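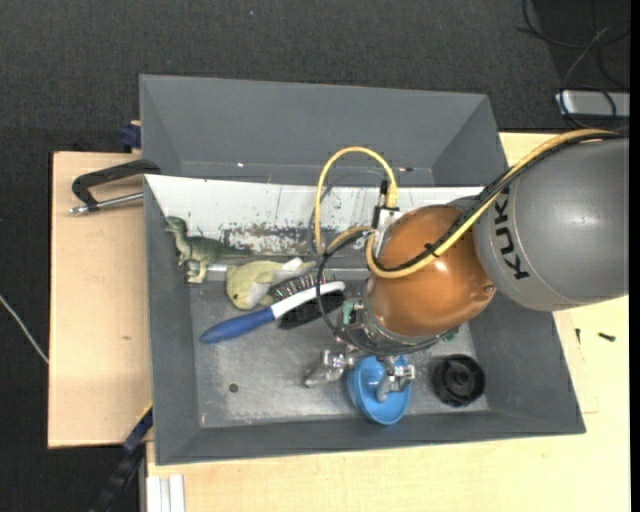

Search reviews... Go

I went back and forth for ages on whether a plain gray bin deserves its own review, but I've had the big Gendale one since November and I have opinions, so you're getting them!

First thing, it's large. The walls slope outward, so you get a nice wide mouth and a smaller footprint at the bottom, and that makes it much easier to fish things out than the straight-sided Rasano tote I used before (I still have a scar on my knuckle from that one). Mine sits on a light wooden worktop and catches everything that doesn't have a home yet. Lids, a hairbrush, odd round plastic bits that surely belong to something. You know the pile.

The floor does scuff. It's a shiny gray surface and it shows every scrape, with pale patches through the middle where things get dragged around the most. If that kind of thing bugs you, cut a piece of shelf liner for the bottom. I tried it for a week and took it out again, because small stuff kept sliding under the edges and I was forever peeling it up to look for screws.

What I do like about the gray is that bright things really pop against it. A blue lid you'll spot from across the room. Black pieces are easy enough too, but anything silver takes a second look, and I've "lost" a teaspoon in there more than once.

Cleaning is a damp cloth and that's it. Crumbs collect where the walls meet the floor, so go around with an old toothbrush now and then.

Downsides: no handles on the one I bought, and it doesn't nest very deep. I have 3 of them now and stacked up they eat a whole closet shelf. The Phetsri version is supposed to stack better but it was $18 more and I'm cheap.

I got mine at Darcombe, and they still had both sizes the last time I looked. Get the big one. I bought the small one first and it was full by dinner.

Contact us | Copyright Darcombe Home Reviews | Back to top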